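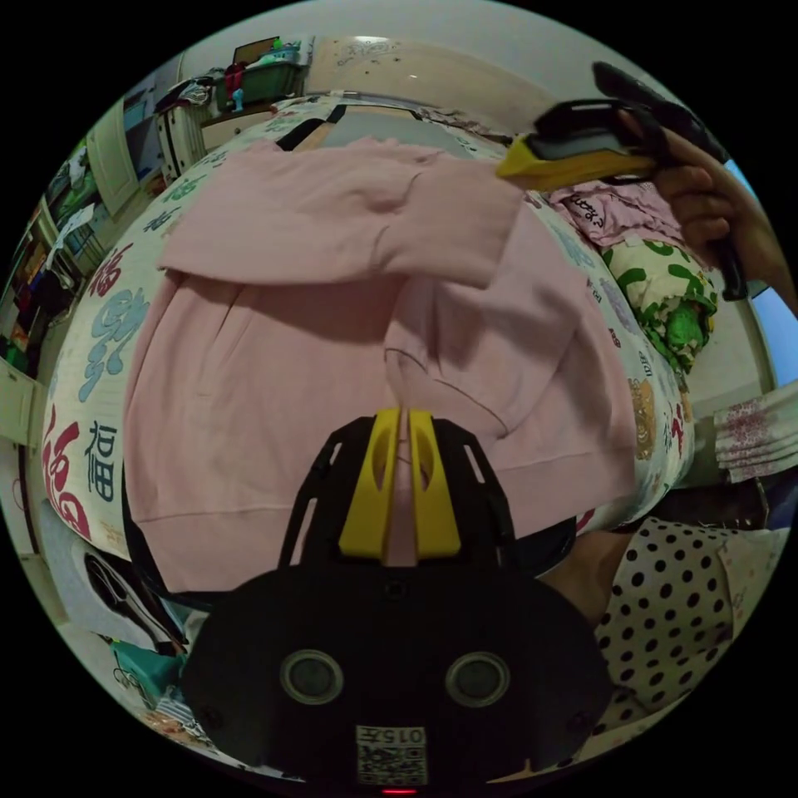

Destwood Fabric Shaver: does it earn its drawer space?

Review by Chang-ho Shim, 18th March

I have owned three fabric shavers and thrown two away, so take my mood into account. The Destwood is the cordless one with the square head that keeps turning up in gift guides. The box promises "like new knitwear in minutes." I own a lot of knitwear and fleece, most of it old, and none of it has been like new in minutes.

What I tried it on

A gray wool cardigan, a cheap acrylic scarf, the seat of a couch, and sweatshirts in various states of decline. A pale pink sweatshirt is a mean test for any of these machines. Pale colors show up every bit of fuzz in daylight, and they also show up any spot where the blade has gone too close.

On the cardigan it was fine. The pills under the arms came off in a couple of passes and the wool looked decent afterward. The scarf was another story. Acrylic pills hang on by tough little threads, and the Destwood mostly skated over them. My old Irus, a plug-in model with a much uglier body, cleared the same scarf without fuss before its motor quit last July.

The couch I gave up on. The lint cup is tiny and fills up fast, and once it's full the motor drops to a whine and stops cutting. You have to pull the cup off, pinch out the fluff and snap it back on. The cup doesn't click when it seats, so twice I thought it was on and it dropped into my lap.

Battery

Destwood says 24 minutes on a charge. I got 16, on the lower of the two speeds, with a new battery. There is one light on the handle, which is green until it isn't. A full charge took most of an afternoon, and the cable is so short that the thing has to lie on the floor by my outlet.

About those ratings

When I bought it, the store page showed 1,004 reviews and almost nothing below four stars. I read a good number of them. Plenty were written the day the package came – "can't wait to try it!" – and a lot of the rest seemed to be for the Tosmont, a different shaver sold by the same store. I don't know how that happens, but I would ignore the score.

What I'd buy instead

If you only have wool, a cedar-handled sweater comb does the job more slowly and never needs charging. If you have fleece and sweats, get something with a cord and a bigger cup. The Kombo is heavy and loud, and the guard feels flimsy, but a friend's copy went through a whole basket of kids' clothes while I watched.

Spare blades for the Destwood come in packs of 5. I haven't needed one yet. The original is still sharp enough on the cardigan, where it was never working very hard.

Two stars out of five. It would get three if the cup clicked.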